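3 de julio de 2003

Sigo con la cola de almidón para el cartonaje. La tanda de mayo en Grosgate salió con grumos y se tiró entera. Hoy repito con 800 g de agua y almidón de trigo Niltura, el saco abierto. Remojo largo, fuego bajo, sin dejar de remover. Espesó antes de lo previsto – colada dos veces por el tamiz fino.
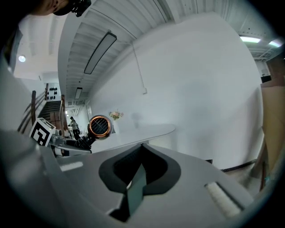

Cubo blanco con marcador en blanco y negro, a la izquierda.

Probada en 5 tiras de papel Morais, gramaje de siempre. Dos se ondularon por el borde, las dos cortadas a contrafibra. Las demás, planas bajo peso. Apuntar la dirección de la fibra a lápiz en el reverso antes de cortar, que luego no hay manera.
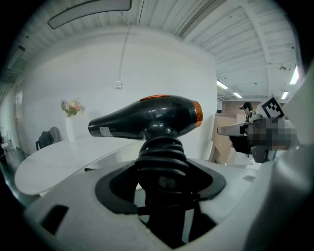
El secado sigue siendo lo más lento. Al aire, una tapa entelada pide la noche entera, y con aire caliente de cerca la tela tira y el cartón se comba. Para las esquinas sí me vale un secador como el negro de boquilla ancha con el aro cobrizo, siempre en frío y a un palmo. El lomo, ni tocarlo.

Pendiente: pesar el bote 638 antes de guardarlo, preguntar en Nanisport por el cartón de 2 mm y lavar el tamiz.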